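The Box Stays Packed

We have moved four times and there is one box that has never been opened at any of the addresses.
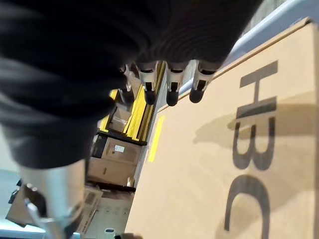

Tanko Effiong wrote in after last month's post to say that if you haven't opened it in two moves you should put it out on the curb without looking inside, and that looking inside is how they get you. I have thought about this a good deal. I even went down to the basement on a Friday evening with the intention of obeying him. Then I noticed that the label said MISC – IMPORTANT in my own handwriting, and I came back upstairs and watched television.

I want to talk about moving, because we are doing it again in November and I am in the stage where I believe I'll be good at it this time. My wife is in the stage where she has seen me believe this before.

The first move was from Jaldale to the apartment over the dry cleaner. We owned so little that we did it in two trips in a borrowed station wagon, and one of the trips was mostly a floor lamp. I remember being proud of how lightly we lived. We were 24 and broke, and I had mistaken that for a philosophy.

The second move took us to Kutholm, where we rented half of a house from a man who stored his canoe in our half. By then we had a couch. A couch changes you. Before the couch, you can leave a place in an afternoon. After the couch you need friends, and the friends need pizza, and one of the friends has a back. We got it up the stairs by taking off the feet, then the door, then the door frame, in that order, and the landlord kept 50 dollars of the deposit for the last of these. I thought that was fair. The canoe was still there when we left.

Move three was the one where we hired people. They were called Caltia Moving and there were two of them, and they quoted us a price on the phone that bore no family resemblance to the bill. The bill was $2,353. It included a stair charge, a long carry charge and something called a handling supplement, which I would have guessed was the whole service. They were very nice about it. They wrapped our kitchen chairs in blankets as if they'd been pulled out of a lake.

They also carried the box. I watched a man half my age lift MISC – IMPORTANT onto his shoulder and take it down three flights, and I paid for every one of those stairs, and I could not have told you a single thing that was in it.

Here are my theories. Tax papers from a year nobody would ask about now. The instructions for a bread machine we gave to my sister. Phone chargers, a whole nest of them, for phones that no longer exist. Possibly the good scissors, which vanished between Jaldale and the dry cleaner and which my wife still brings up.

It's the scissors that keep me from the curb. If I throw it out sealed, they were in there. They'll have been in there for the rest of my marriage.

Packing this time is going fine, thank you. I bought 54 boxes from the place on Jara Street, all one size, because I read that boxes of one size stack better. They do stack better. What I didn't think through is that a box big enough for a comforter is also big enough for every hardback you own, and then it belongs to the floor. I've packed 33 so far and can lift maybe half. I have started putting pillows on top of the books so that they look friendlier when you open the flaps.

I've also given up on labels that try to be clever. On the last move I had a color system with a key, and the key got packed. This time it's the name of the room and that's all, except for one that says DESK DRAWER, ALL OF IT, since I pulled the drawer out and tipped it in. I'm told this is cheating. It took nine seconds.

The new house has a basement, a dry one, with shelves already up along one wall. My wife walked through it with the tape measure and wrote down the depth of each shelf, and then stood looking at the bottom one for a while. I asked what she was thinking and she said it was just about the right size.

So it's coming with us. Tanko, I'm sorry. I did put fresh tape on it.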